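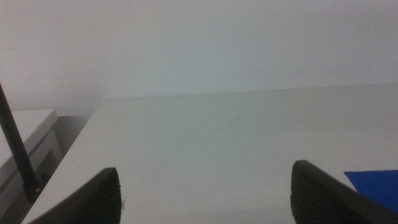 Kerstin Aasen asked on the way out whether the arm would be any use to people who have never programmed anything, and whether we had let visitors find that out for themselves or only watched it happen. Her question was the most useful one we got all day, and it has shaped most of what follows.

Progress report on the Mullville demonstration grant
Reporting period: December through the open day
Submitted 2021-02-04

1. What was promised

Under the Havulgate award we agreed to set up one bench robot at the Mullville site, prepare a short program of table-top tasks, and hold a public open day before the end of the second quarter of the grant. All of this is done. The written guide for schools is not finished and is covered in section 4.

2. The open day

We ran the day by timed entry because of the limits on room numbers. 203 people signed up and 41 of them had a turn at guiding the arm by hand. The rest watched from the marked area or followed the video feed in the hallway. Each session had the same order: a short talk, a pick-and-place run, a hand-guided run by visitors, and questions.

The pick-and-place run used foam blocks and plastic cups. The arm handled the blocks well in every session. Cups were less reliable, mainly when they were set down close to the edge of the table, and we moved to blocks only for the last two sessions. The ribbed pads on the inside of the fingers grip foam and cardboard without much force. Thin items that lie flat, such as card or paper, are still a problem, and we left them out of the program.

Visitors wanted to know how the arm decides where to go. The talk did not answer this clearly. It spent too long on the history of the project and too little on the wrist camera, and several people left thinking someone was steering the arm from another room. We have rewritten that part. The new version puts the wrist view on the large screen from the first minute.

Hand guiding was the popular part. Most people needed one try to learn how hard to push. Younger visitors tended to push from the fingers and had to be shown the handle higher up. The emergency stop was pressed 5 times, always by our own staff and always as a precaution. There were no injuries and no damage to equipment.

3. Equipment

The arm came from Zomever with a two-finger gripper. Setup took longer than planned – the first mounting plate did not fit our table and Wojcik had to cut a new one. They did this within the quoted price. The delay used up the practice week we had set aside in December, so staff training was done in the evenings.

The white table top shows up well on the wrist camera and we plan to keep it. Glare from the windows was a problem in the afternoon sessions. We borrowed blinds from the room next door and would like to buy our own.

4. Work still open

The school guide exists as a draft without the safety page. The safety page is waiting on wording from the site's insurer. We also owe you the visitor survey results. Response was low, roughly a quarter of those who came, and the paper forms have not been typed up.

5. Spending

Costs for the period are within budget on every line except staff hours, which ran over because of the evening training. The overrun can be met from the travel line, which is mostly unspent. We ask for your approval to move it.

6. Next period

We propose 2 smaller visits for school groups, with more time per person at the arm and fewer people watching. On Aasen's question, the fair answer is that a beginner can guide the arm and replay a motion, but cannot yet build a new task alone. The school visits will include a short exercise on this, and we will report how many groups complete it.

Blinds and a spare set of finger pads are the only purchases planned. Quotes will follow by email.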